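Ollbridge Technical Institute
Introduction to Robot Data Collection
Handout 6: Reviewing a hand-held gripper kit

Reading for this week: the Takow kit manual, sections 1 to 3. Bring your notes from the lab.

1. What the kit is

The Takow is sold by Ibarra as a complete kit for recording hand tasks without a robot arm. A person holds the gripper, does the task, and the recording is later used to train an arm. The kit we are reviewing is the two-hand version. The department has it on loan until June, when we decide whether to buy.

2. What you pay for

The supplier quotes three parts separately: the grippers, the software license, and support. Support is charged by the year. When you compare offers, keep these apart. The Sedbridge offer folds support into the license, so its first-year price looks higher than it is.

3. Points to check in a review

Weight. The manual gives a figure for the gripper alone. Cables and mounts add to it. Hold it at working height for a full session before you write anything about comfort.

Session length. Plan on 30 minutes per person, then swap.

Storage. Our trial set came to 246 recordings. Note how long the transfer takes and whether any files are rejected.

Tracking. Find out what the system uses to locate each gripper, and what happens when one hand passes behind the other or behind furniture. Test in a furnished room as well as at a bench.

Cables. Walk the whole route of the task before recording. Look for cables on the floor and near table legs, and check that the ones on your arm do not pull when you reach.

On the unit in the photo, the marker cube sits on top of the gripper body and a black cable runs down along the sleeve. Check both before each recording.
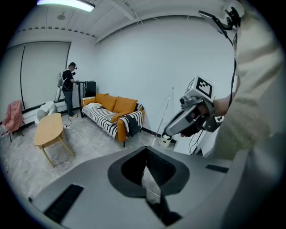

4. Written work

Write two pages on whether the department should buy the kit. State which tests you ran yourself and which figures come from the manual. Include one task the kit handled badly. Hand in by Thu 2 May, on paper, at the lab office.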